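3. How we stored and sampled the seed

I'll start with the seed store at Hepburn, since everything else in the paper leans on it.
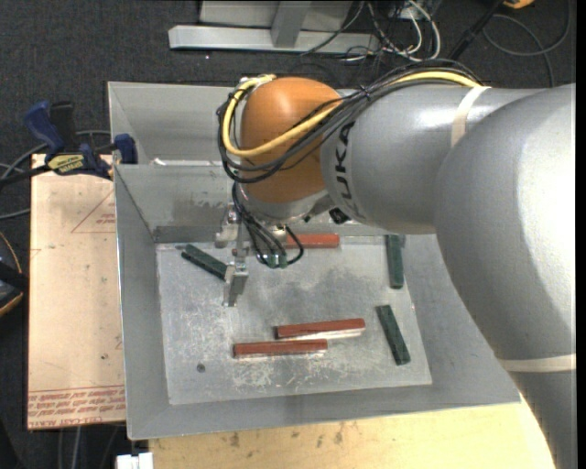

Figure 2. KUKA arm above a gray sheet-metal bin with six blocks.

3.1 Where the barley came from

We worked with 163 old barley lines, nearly all of them collected from small farms in the hills above Jamulden. Rania Alaoui had done most of the collecting long before I joined, and her notebooks are a joy to read (she wrote down who grew each one, what they called it, and whether they liked the bread). A few lines had no notes at all. We kept those in, but I've marked them with a star in Table 1 so you can make up your own mind.

The growers were generous with their seed and also pretty blunt about it. Several told us a line was only good for chickens. Two of those ended up among the best performers in the dry plots, so I'm glad we didn't take the advice!

3.2 Drying and storage

Seed came in at all sorts of moisture levels. We dried every bag slowly in a cool room, sealed it in foil, and split it between Hepburn and the backup store at Fandcombe. I wanted to use glass jars — I like being able to see what I've got — but Ewan Galbraith talked me into foil, and he was right about the shelf space.

We pulled a small sample from each line before sealing and ran a plain germination test on damp paper. Lines that fell below our cutoff went back to the field at Ellcombe for a season of fresh seed before we used them for anything else. That cost us a year on 12 lines, and it's why their yield figures in Section 5 come from a single harvest.

3.3 Planting the trial

The Ellcombe field is not an easy place to grow barley. The soil is thin, the wind never quits, and by the end of May there's usually very little water left in the top layer. For our purposes that's pretty much perfect.

We laid out 430 plots in blocks, with the order shuffled inside each block, and put a modern variety at both ends so we'd have something familiar to compare against. Réjean Chisholm drew up the layout and then had to redraw it when we found an old drain running under the north corner. The plots we'd planned there moved to the east side, where the ground is a touch heavier. I've checked whether that tilted the results and I can't find a sign of it, but the plot map is in the appendix for anyone who'd like to look harder than I did.

We hand-weeded twice and didn't water at all after the seedlings were up.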